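Koppel holder set gets a second side and a longer rail

Fillent, the Nernoston maker of sorting and stacking materials, has revised its Koppel set for play food. The new version places holders on both sides of the serving tray and replaces the loose stops of the first edition with a clear rail that runs alongside it. Deliveries start in August.

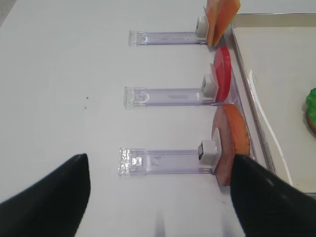
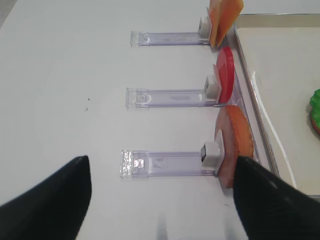
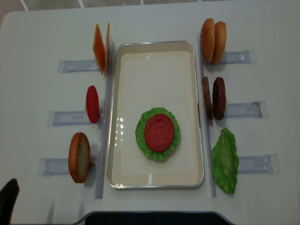
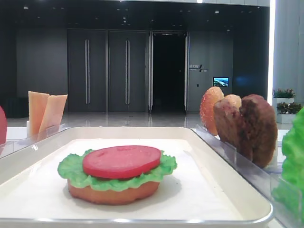
Koppel layout with burger pieces held upright in clear holders beside the tray. Last picture: a burger part-built, with bottom bun, lettuce and tomato.

The set is intended for stacking and ordering exercises in which the pieces have to be taken up one at a time and laid flat on a tray. Typical users are schools, day centres and hand therapy rooms. The food pieces are toys and follow the usual order of a burger: bun, lettuce, tomato, cheese, patty, ham, top bun. Fillent does not prescribe the order and the instruction sheet leaves it open.

The first edition of Koppel had holders on one side only. A user sitting at the table worked from left to right or, with the tray turned, from right to left, and the whole arrangement had to be taken up and laid out again to change over. According to Anoma Begum, who is responsible for the Koppel range at Fillent, this was the most common complaint in the first year of sales.

"Changing sides took longer than the exercise," Begum said. "People stopped doing it and only ever trained one hand. The pieces themselves were fine. We had to look at what they were standing in."

The holder is a flat strip of clear plastic with a block at one end and a white clip at the other. The strip lies on the table with the clip end pointing towards the tray, and the piece stands on its edge in the clip. Standing pieces can be gripped on two faces, where a thin slice lying flat on a table has to be slid to the edge or lifted with a fingernail. The block at the outer end gives the user something to hold when the strip is moved, and adds enough weight to stop the strip from lifting when a piece is drawn out.

The clip was the part that needed most work. In the first edition it was cut to one width, chosen for the cheese slice, which is the thinnest piece in the set. Thicker pieces had to be forced in and the edges of the tomato slice marked after a few weeks of use. The revised clip has a tapered slot. Fillent tested the clip with repeated insertions at its own bench and now gives a life of 300 insertions before the grip should be checked, with spare clips sold in bags of 18. A worn clip pulls off the strip by hand and the new one pushes on. No tool or adhesive is used.

Buns and patties are too thick for the clips. They stand in a separate slotted divider, also clear, which takes several pieces side by side. Pieces may lean on one another in the divider, and Begum said this was left in on purpose. Taking a patty from behind another one is a harder task than taking a slice from a clip, and the therapists who saw the early samples asked for both. The divider can be placed on either side of the tray.

The rail is new. It runs parallel to the long side of the tray with a small gap between the two, and the holders are set at right angles to it. Its purpose is to keep the distance between piece and tray the same for every holder. In the first edition that distance depended on how the set had been laid out, and results from one session could not easily be compared with those from the next. Holders need not be lined up at their outer ends. They can be pushed in or out a little, and a staggered arrangement works as well as a straight one provided that the clips come up to the rail.

The rail stands on its own and is not fixed to the table. Fillent considered a version with suction feet and dropped it after the samples proved awkward to remove from painted surfaces. A strip of thin non-slip film is supplied instead. It is meant for the underside of the rail and can be left off on tables with some grip of their own.

Everything apart from the clips and the food is clear. This was a request from users with limited vision in one field, who had found the coloured holders of an earlier prototype hard to tell apart from the pieces. With a clear holder the colour of the slice is the only strong colour in reach. The disadvantage is that the holders themselves are difficult to see on a white table, and Fillent recommends a darker surface for users who have to set out the exercise themselves. A grey mat will be offered separately. Its size had not been settled when this item was written.

Johanna Hofstetter, an occupational therapist, used the samples over one spring with adults recovering from hand injuries. She was not paid by the company but kept the samples. Her notes, which Fillent has circulated to dealers, cover 38 sessions and deal mainly with the order in which pieces were taken.

Most of her patients began with the cheese, she reports. The square corners point upwards in the holder and give the fingers an obvious place to go. Round slices were harder, in particular the tomato, which has a smooth, glossy face and tends to turn between finger and thumb. The lettuce was easy to grip and hard to put down well. Its ruffled edge catches on the fingers, and several patients dropped it in the correct place but upside down. As the two faces are much alike this was not scored as an error.

Hofstetter also noted that the tomato is smaller than the lettuce leaf, so that a ring of green should remain visible on all sides when it has been centred. She used this as a simple check of placement. Patients could see for themselves whether the slice was off to one side, and corrected it without being told. Fillent has added a line on this to the instruction sheet.

On the negative side, she found that users with a strong tremor moved the holder along with the piece. Pressing a finger of the other hand on the outer block solved this but turned a one-handed task into a two-handed one. She asked for a heavier block. Fillent has declined for the present on grounds of cost and postage, and points to the film supplied for the rail, which can also be cut to fit under the holders.

The tray is unchanged from the first edition. It is a shallow rectangle with rounded corners and a raised rim, low enough for a hand resting on the table to pass over. A sheet can be laid in it to dull reflections from overhead lighting. Glare on the tray floor was mentioned by two schools in the spring trial and the sheet is now listed in the instructions as an optional item. Ordinary white paper cut to size will do.

Cleaning is by damp cloth. The food pieces can be washed in warm water with a little soap and should be left to dry standing in their holders. The clear parts must not be put in a dishwasher or wiped with spirit, both of which will turn the surface cloudy. The textured pieces, meaning the patties and the top bun, need a soft brush from time to time.

Owners of the first edition can convert. The conversion pack contains a pair of rails, one side's worth of holders and a set of the new clips to replace the old ones. Old strips accept new clips, but new strips do not accept old clips. The divider is sold separately and fits either edition. Fillent says that it will supply old-pattern clips until its present stock is used up and will not make more.

Distribution is through Fetex, which already handles the company's peg and bead boards. Fetex has ordered a first batch of 70 sets and will hold them at its own store. Orders from schools are being taken now, and orders from clinics will open once the revised instruction sheet has been printed. The price of the complete set had not been announced. Begum said it would be higher than that of the first edition and that the conversion pack would cost less than half of the full set.

A second food theme is in preparation, using the same rails and holders. Fillent would say only that the pieces are flat and that the tray will be a different shape.

Instruction sheets for both editions can be requested from Fillent at Nernoston. Please state which clips are fitted.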